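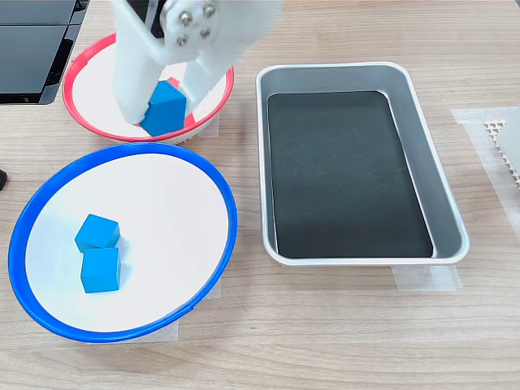
Vumbridge workshop builds block-sorting arm

05/09/2024

2 min read

Members of the shared workshop in Vumbridge have built a robot arm that is being taught to sort coloured blocks into matching dishes.

The project, called Jakov, began nine months ago and has 13 members working on it. They meet at the Tzavaras building, where the arm has a table of its own.

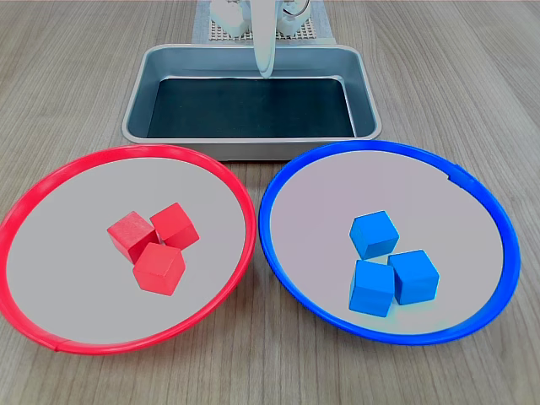 Red cubes in the red-rimmed plate, blue in the blue, with the steel tray behind.

The group has set itself a target of 2000 practice runs before the autumn open evening. A second arm, Vinus, is planned. Its parts have been ordered and the group expects to start fitting them later in September.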